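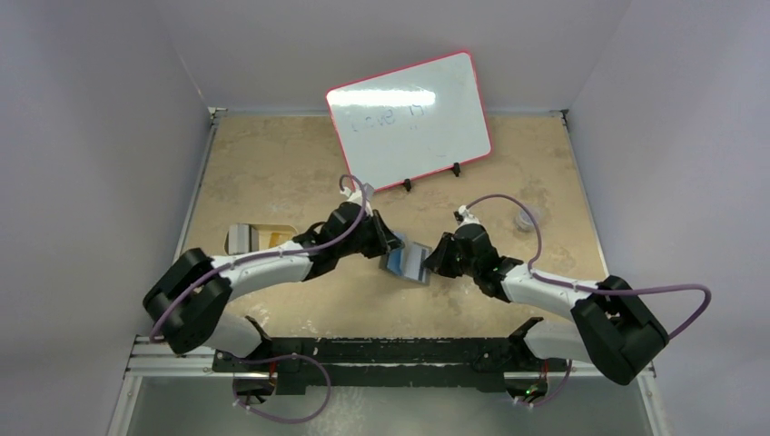 Cedine Tischtafel mit Standklammern
Kleine Weißwandtafel für Tisch und Werkbank

Startseite > Präsentation > Tafeln > Tischtafeln > Cedine

Artikelnummer: 3264
Hersteller: Busten
Serie: Cedine
Verfügbarkeit: ab Lager
Verkaufseinheit: 1 Stück inkl. zwei Standklammern

Produktbeschreibung

Die Cedine ist eine kleine, trocken abwischbare Tafel mit weißer Schreibfläche und schmalem, rötlich-rosa abgesetztem Rand. Sie wird hochkant stehend oder im Querformat auf der Tischplatte aufgestellt und benötigt keine Wandmontage. Den Stand übernehmen zwei schwarze Kunststoffklammern, die an der Unterkante aufgesteckt werden. Vorgesehen ist die Tafel für kurze Angaben am Arbeitsplatz: Stationsnamen, Stufen- oder Chargenbezeichnungen, Tagesaufgaben, Hinweise für die nächste Schicht.

Die Schreibfläche ist glatt und glänzend. Für Räume mit starkem Deckenlicht ist die Ausführung Cedine M mit matter Oberfläche lieferbar (siehe Varianten).

Technische Daten

Bauart: Tischtafel, freistehend
Schreibfläche: weiß, glänzend, einseitig beschreibbar
Rand: rötlich-rosa, umlaufend
Standklammern: zwei Stück, Kunststoff, schwarz, abnehmbar
Gewicht inkl. Klammern: ca. 1.119 g
Klemmbereich der Klammern: bis 5 mm
Einsatztemperatur: ab 5 °C, nur Innenräume
Magnethaftung: nein

Lieferumfang

Tafel, zwei Standklammern, Kurzanleitung. Stifte und Wischer sind nicht enthalten.

Aufstellen

Schutzfolie von der Schreibfläche abziehen. Unterkante der Tafel abwischen, Klammern von unten aufschieben, bis die Kante am Anschlag sitzt. Die Klammern lassen sich entlang der Unterkante frei versetzen. Für einen waagerechten Stand werden beide Klammern im gleichen Abstand zu den Außenecken angesetzt. Sitzt eine Klammer nahe der Mitte und die andere an einer Ecke, kann sich die Tafel zur Seite neigen. In diesem Fall die mittlere Klammer nach außen schieben und den Sitz beider Klammern am Anschlag prüfen.

Als Untergrund eignen sich ebene Tischplatten aus Schichtstoff, Holz, Stein oder Metall. Auf weichen Auflagen wie Filz oder Schaumstoff ist kein sicherer Stand gegeben. Zur hinteren Tischkante ist ein Abstand einzuhalten, der mindestens der Tiefe der Klammern entspricht.

Hinweise zur Ablesbarkeit

Glänzende Schreibflächen reflektieren Leuchten und Fenster. Je nach Blickwinkel kann ein heller Streifen über der Fläche liegen, in dem die Schrift nicht lesbar ist. Abhilfe schafft eine geänderte Neigung oder ein anderer Standort. Dunkle Stifte (Schwarz, Dunkelblau) sind vorzuziehen. Hellblaue und graue Stifte ergeben auf Weiß einen geringen Kontrast und sind aus größerer Entfernung nur eingeschränkt zu lesen.

Reinigung und Pflege

Frische Schrift trocken mit Filzwischer oder Mikrofasertuch entfernen. Verwischte Reste und ältere Beschriftungen mit Tafelreiniger Marino einsprühen, kurz einwirken lassen und mit einem sauberen Tuch aufnehmen. Keine Scheuermittel, keine Stahlwolle, kein Aceton. Den farbigen Rand nur feucht abwischen. Permanentmarker sind für die Oberfläche nicht zugelassen.

Die Standklammern können mit Wasser und Spülmittel gereinigt werden. Vor dem Aufstecken vollständig trocknen lassen.

Varianten

Cedine: Schreibfläche glänzend, Rand rötlich-rosa
Cedine M: Schreibfläche matt, Rand rötlich-rosa
Cedine G: Schreibfläche glänzend, Rand grau

Die Standklammern sind bei allen Ausführungen identisch.

Zubehör und Ersatzteile

Standklammer schwarz, einzeln
Boardmarker-Set Starton, Rundspitze, Schwarz und Dunkelblau
Filzwischer Starton, Ersatzvlies separat erhältlich
Tafelreiniger Marino, Sprühflasche
Transporthülle für Cedine, Gewebe, mit Klettverschluss

Preis und Versand

Einzelpreis: 23,00 EUR zzgl. MwSt. und Versand. Versand im Karton mit Kantenschutz. Lieferung an Packstationen auf Anfrage. Transportschäden bitte vor dem Abziehen der Schutzfolie melden.

Häufige Rückfragen

Wandmontage: nicht vorgesehen, Bohrungen im Rand führen zum Verlust der Gewährleistung.
Beschriften der Rückseite: nicht möglich, die Rückseite ist unbeschichtet.
Verwendung mit Folienstiften: nicht empfohlen. Wasserlösliche Folienstifte hinterlassen auf der glänzenden Fläche einen Grauschleier.
Nachbestellung der Klammern: einzeln möglich, Angabe der Artikelnummer der Tafel erforderlich.

Downloads

Kurzanleitung Cedine (PDF)
Pflegehinweise Schreibflächen (PDF)
Ersatzteilliste Tischtafeln (PDF)

Stand der Angaben: Fr., 7. August. Technische Änderungen vorbehalten.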